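Print this thread | E-mail to a friend

Suture pads: practicing the T

stitchwitch46
OK, I have to gush. I've been on straight lines for weeks, and on Saturday I finally moved up to a T-shaped cut, and it is SO much more fun (and so much harder). I'm doing simple interrupted stitches in black, tails left a bit long. Where do you all start -- the top bar or the stem?

gridano_vet
Welcome to the good stuff! I always start with the stem and work toward the corner. Black thread is the way to go, you can see every crooked tail.

Mareike Engelhardt
Stem first for me too. Mine has two knots in the upright cut and I've moved on to the left end of the crossbar, with the bit by the junction still open. There's an older row on the upper left that I'm pretty proud of, the spacing came out nice and even! 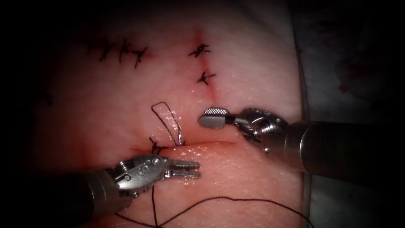 Reply #4 -- paltaveck
Love that row! I have to disagree on the order, though. I'd put one stitch right at the junction before anything else. If you close the stem first and drift a little, the corners don't match up and you end up with a pucker you can't hide.

Reply #5 -- gridano_vet
On real skin, maybe, but on a pad I like finding out how far I drifted. That's half the lesson.

Reply #6 -- stitchwitch46
Ooh, I'm trying both. Mareike, do you trim every knot as you go? Yours have those little star tails and mine look like spiders.

Reply #7 -- Mareike Engelhardt
Every one, before I place the next! Otherwise I catch a tail in the new loop and say bad words. And fine, paltaveck, I'll do the junction first on my next pad, but I'm not promising to like it.

Reply #8 -- paltaveck
Ha, deal. Give it 10 tries before you decide.

E-mail this page | Print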